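About Palton

Palton records people doing everyday jobs by hand, so that robots can learn from them. Clyde Marchetti and Felista Sang started the company in one rented room, and we now have 5 recording bays. Most of our work is small household jobs: tidying a bathroom caddy, folding a face washer, putting lids on jars.

Our operators work with a gripper in each hand. Each take covers one job from start to finish, and the items are moved to a new spot before the next one. Erasto Mosoti trains new operators, who do 100 practice takes before any of their work is kept.
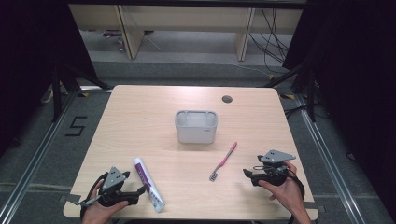
Do you keep the takes that go wrong?
We keep them in a separate folder with a note on what happened. Some customers ask for them, and the rest get clean takes only.

Our bathroom set, Eltano, has 1,518 takes at present. Prapai Nilsuwan checks every one before it goes out -- labels first, then timing. A kitchen set is next, and we plan to start recording it in July.

To ask about a set or about operator work, write to Felista at the front office.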